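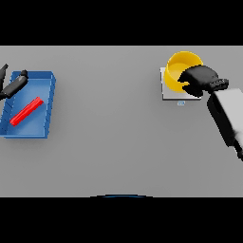
How often should the Stoltgate condensate pump be cleaned?
Clean the reservoir every 50 days while the dehumidifier is running, and once more before storing the unit for the season.

6.2 Cleaning the reservoir

CAUTION: Disconnect the power cord before removing the pump cover. The float switch can start the motor at any time.

1. Set the dehumidifier to OFF and wait 10 minutes for the coil to drain.
2. Unplug the pump, then the dehumidifier.
3. Release the two side latches and lift the pump head straight up. Do not pull on the discharge hose.
4. Empty the reservoir into a floor drain or sink.
5. Wash the inside with warm water and mild dish soap. Do not use bleach or solvent cleaners.
6. Rinse the float under running water. It must move freely through its full travel.
7. Refit the pump head and close both latches.

NOTE: Units with the Dukitness hose kit have a check valve at the outlet. Unscrew the valve by hand and rinse it at the same time. The arrow on the valve body must point away from the pump when refitted.

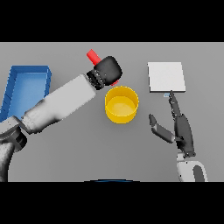
Blue tray with low raised walls, on a light gray surface.

6.3 Testing after cleaning

1. Plug in the pump only.
2. Pour clean water slowly into the inlet until the motor starts.
3. Check the hose connections for leaks while the pump is running.
4. Stop pouring. The motor must shut off when the float drops.
5. Plug in the dehumidifier and select the normal humidity setting.

If the motor does not start, check the float for obstruction. If it runs without moving water, straighten the hose and inspect the check valve. Error code 539 indicates a high water level; see Section 8.

Replacement check valve: part no. 199.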